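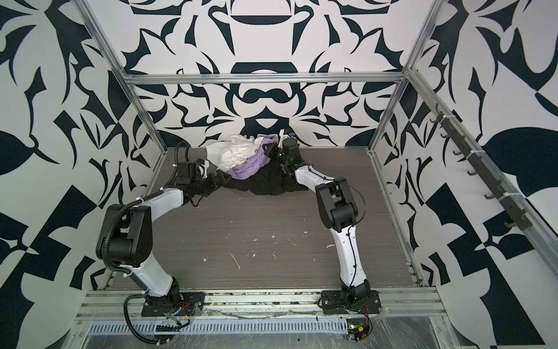 Chapter 4
Who Gets a Say?

I went to my first county hearing to complain about a culvert. I stayed three hours, spoke for two minutes, and came home with a head full of questions - most of them are in this chapter.

Let's start with Renonen, a county of 3785 voters. Its board wanted to lease the old fairground, and state law said it had to hold a hearing first.
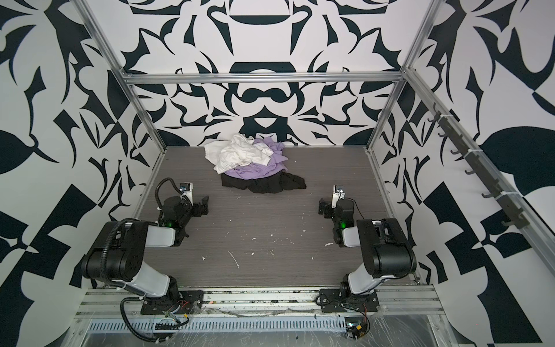
Simone Honorato, the county clerk, got 32 letters before the doors even opened! The board read every one into the record, then voted the other way. Was that legal? Yes, and we'll spend a good few pages on why.

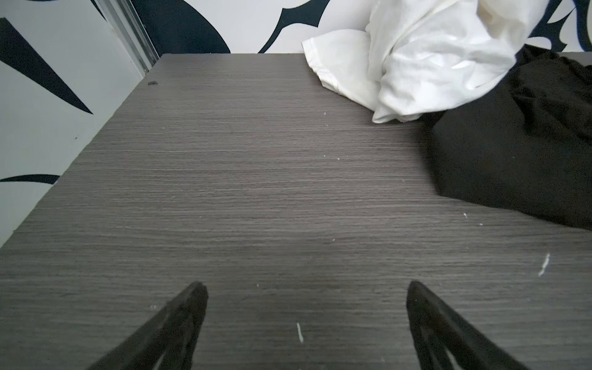 4.1 Notice and Comment

Before a board can hold a hearing, it has to tell people one is coming. Dig out a public notice from your own county and keep it next to you as you read.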